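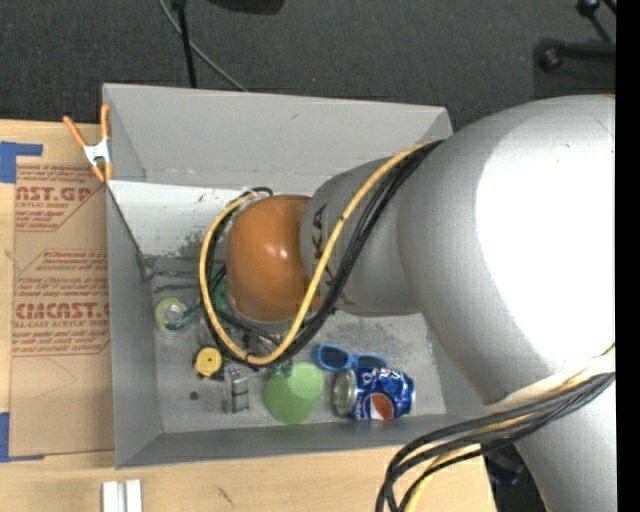
SURNNESS TENANTS' ASSOCIATION
Minutes of the general meeting, 22 Jul 2022

Print this page | E-mail this page

Chair: Montserrat Quintana
The meeting opened with 153 households on the roll and enough present for a vote.

1. Previous minutes
Read and accepted with one correction. The bike storage at Nosstead Court is on the north side of the building, where the old minutes said south.

2. Laundry rooms
The chair reported on her call with Aguirre, the laundry contractor. The two dryers at Nosstead Court that stop before the end of a cycle will be replaced, and Aguirre will credit residents who lost money on their cards. Claims go to the office with the card number and the date. A resident asked whether the room could stay open past 10 p.m. Tenants in the ground floor units objected to the noise. Hours stay as they are.

3. Rent notices
Several tenants received renewal letters with the wrong unit number. The management office has been told. Anyone with a wrong letter should not sign it and should ask for a corrected copy in writing.

4. Parking
Guest permits now have to be picked up in person. The chair said the office agreed to hand them out on evenings when it is open late. Cars without a permit on Jatico Street are being ticketed by the city, and the association has no say in that.

5. Heat
Tenants in the east building went without heat for over eight hours last December. Management's written answer says the boiler valve was replaced but gives no date for the inspection. Moved and seconded to send a second letter asking for the inspection report. Carried, with two against.

6. Courtyard
The broken bench by the mailboxes has been taken out. A new one was discussed and put off until there is a price. Residents are asked again to keep grills off the balconies.

7. Other business
Lost keys can be left at the office. A request for a second recycling bin at the back gate was added to the letter under item 5.

Meeting adjourned at 8:40 p.m.
Minutes approved for posting: M. Quintana

Print this page | E-mail this page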